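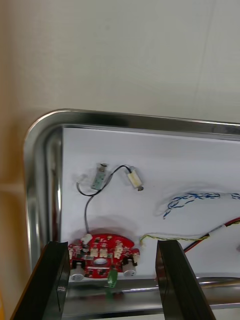
3.2 The wiring tray

Figure 4. Wrist view of a wiring tray, with the red board between the gripper fingers and its black wire looping up the paper toward the small green board.

We were fond of this task from the start, and so were the students of the Dumorstead robotics club, who chose the parts themselves and argued happily over every one of them. The steel tray is lined with white paper so that thin wires stand out – the yellow-and-green twisted one in Figure 4 gave our first detector a good deal of trouble on bare metal. Siyabonga Mkhize and the younger members recorded 464 grasp attempts over the spring, starting in April, and set aside 37 of them for testing. An attempt ended when the red board had been lifted clear of the paper, or after 11 seconds, whichever came first, and the students labeled each one by hand that same afternoon.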